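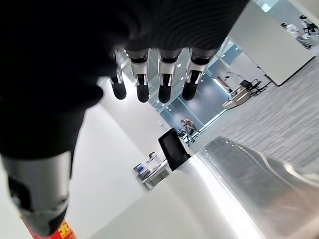 Sit-stand desks for a small office – worth it or not?

Farkby Office Talk > Furniture and Fit-Out

We use cookies to remember your login and forum settings. OK / Manage

hugo_millet
2023-12-17
We're moving into the second floor of the McKinnon building in January and I've been told to sort out desks. Nine people, mostly on the phone or typing. My boss read something and now wants sit-stand for everybody. The quote I got from Irard is $200 more per desk than their plain fixed ones. Has anyone done this and regretted it? I don't want to be the guy who bought nine fancy desks that never move.

RaymondeS
We did it at my last place and I'd say half the people used them for a month. After that it was me and one guy in billing. I still love mine, my back is so much better by the end of the day (I'm 5 foot nothing and fixed desks are always too high for me). If your budget is tight, get two or three and let people ask.

vesna_h
Gonna disagree with Raymonde. If you only buy a few, you get a fight over who has them. Ask me how I know! We ended up with a sign-up sheet taped to the wall. Buy the same desk for everyone or don't bother.

RaymondeS
Well, we never had a fight. Maybe your coworkers are meaner than mine lol

AA_Leclerc
Check the weight limit before you sign anything. Two big monitors plus arms plus the junk people pile on, it adds up. Also look at how low the desk goes, because the cheap frames stop too high for short people even when they go up plenty. And ask about cable trays – ours weren't included and we paid extra for every single one.

hugo_millet
Cable trays not in the quote, just looked. Ugh. Thanks.

gokport_chairs_fan
I'd put the money into chairs. People sit most of the day whatever desk you give them. We got the Gokport mesh ones with the adjustable arms and kept our old desks, and I haven't heard a complaint.

vesna_h
Mesh chairs wreck my pants, I'd complain. But yes, don't go cheap on the chairs to pay for the desks.

AA_Leclerc
Hugo, ask Irard if they'll lend you one for a week. They did for us. Put it by the window and let everybody try it.

hugo_millet
Just emailed them. Will post back when I hear. Does anyone know if the freight elevator at McKinnon takes a six foot top?

RaymondeS
Ours came in two pieces so I couldn't tell you. Measure it!

89 replies hidden – log in to view | 5 shares

Contact | Copyright Farkby Office Talk | Back to top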